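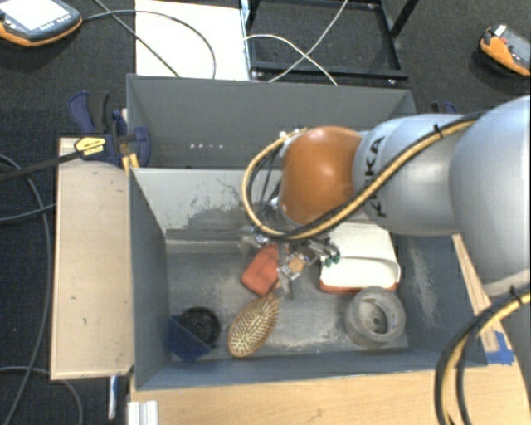

The incident report from Undireck runs to two pages, and the word it uses most is "anomaly." On a Monday in November, a bin-picking arm at the firm's Bondari test site drove its gripper into the floor of a tote, kept pushing, and reported a successful pick. Then it did the same thing again. By the time a technician reached the stop button, the arm had logged 43 good picks in a row and moved nothing at all.

I have read the report four times. I don't think "anomaly" is the right word for a machine that was wrong 43 times and sure of itself every time.

Bin picking is supposed to be the easy part now. You put some household junk in a box, an arm takes it out, and you put it in another box. A hairbrush, a roll of tape, a few blocks. The companies selling this work like to quote a pick count, and Undireck quotes 3371 for the week before the fault. What the brochure leaves out is how the arm knows it has picked something. At Bondari it knew because the fingers stopped before they were fully closed. Something was between them, so the software called it a grasp.

What was between them, on that Monday, was a bent linkage. One finger had been knocked out of line earlier in the day, probably against the wall of the bin, and it could no longer close all the way. From then on, every attempt ended with the fingers stopped short, and every attempt was scored as a success. The camera overhead could have settled the matter in a second, by checking whether the object was still lying where it had been. Nothing in the program asked it to. The report mentions this in a footnote.

The force limit is the part that bothers me more. The arm was set to halt at a contact force that somebody had raised in the spring, when the lower setting kept tripping on harmless bumps. Each nuisance stop meant a person walking over, clearing the fault and pressing resume, and the pick rate suffered. So the limit went up. There is no record of who approved it or what the old figure was. I've worked around industrial equipment long enough to recognize the story, which is the same one you hear about taped-down guard switches and smoke detectors with the batteries out. An alarm is annoying, the annoyance costs money, and the alarm loses.

Undireck says there was no risk to staff, who were outside the marked area. Fine. But the technician who stopped the arm had to cross that marked area to reach the pendant, which had been left on the floor on the far side of the cell. The report calls this "a housekeeping matter." I'd call it the most serious line in the document. A stop button you have to walk past the robot to reach isn't doing its job, and it makes no difference that it worked once you got there.

The company's defenders – and there are several on the trade forums – point out that this was a test cell, and that test cells exist so that things can break. I have some sympathy. I would much sooner read about a bent finger at Bondari than a bent finger in a warehouse with 900 people on shift. But the same grasp check and the same raised limit were carried over into the Elon package, the version Undireck is now offering to customers. The test found a fault, and the fault went out the door anyway, because the test was set up to count picks and the picks looked wonderful.

Their proposed fix is a software update that compares finger position before and after each cycle. It would have caught this failure. I doubt it catches the next one, say a strip of tape stuck to a fingertip, or a block wedged sideways so the fingers close on it and then slide off as the arm lifts. The Bhutto line, an older product from the same firm, weighed the destination bin after every pick. It was slow and customers complained. It also could not be talked into believing that an empty gripper was a full one.

I would like to see the 3371 figure again with the false picks taken out. I asked the company for that number and was sent the brochure.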